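Brurthorpe Textile Workshop: Notebook, Wool Room
August, entry 16. Darning yarn trial, continued
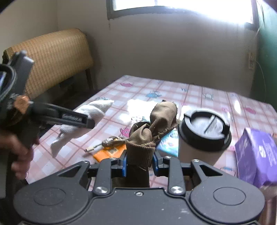
The second batch of mending yarn from Kırmızıgül was opened at 9.40 and weighed in on the bench scale. The label states 400 g. Two hanks were found to be tied with cotton, which has been removed and is not included in the recorded weight. The yarn is softer than the first batch and has noticeably less twist. It passes through a size 4 darning needle without splitting, provided the end is trimmed at a slant.

Three swatches of plain knitting were prepared from the Marnus stock, each with a hole cut at the centre and the loose stitches secured. Swatch A was mended with the Kırmızıgül yarn used single, swatch B with the same yarn doubled, and swatch C with the Iltitz wool and nylon blend that has been our standard for heel repairs. All were worked over the small wooden mushroom, with warp threads laid first and the weaving begun from the lower right corner.

Observations before washing. Swatch A lies flat and has a pleasant handle, but the weave can be pushed open with a fingertip. Swatch B is firm and stands proud of the surrounding fabric; it would be felt inside a shoe. Swatch C is the neatest of the three, although the shade is too grey for brown and tan work.

The swatches were then washed by hand in the usual wool soap, rinsed twice and rolled in a towel. They were pinned out at 11.15. By mid-afternoon swatch A had closed up well and the mend was difficult to open by hand. Swatch B had drawn in along one side, and the edge of the hole is puckered. The tension was probably uneven on the return rows. It should be repeated before any opinion is entered in the repair guide.

Rubbing test. Each swatch was given 140 strokes against the canvas block. A: light fuzz, no broken threads. B: fuzz and some pilling at the raised edge. C: no change that could be seen without the lens.

Note for colleagues: the canvas on the block is becoming smooth and should be replaced before the next series. Results from a fresh canvas are not to be compared directly with those above.

Outstanding: repeat swatch B with looser tension; ask Iltitz whether the blend is available in a warmer brown; test the Kırmızıgül yarn on ribbing, where the mend must stretch. The remaining yarn is in drawer 4, with the cotton ties in the envelope.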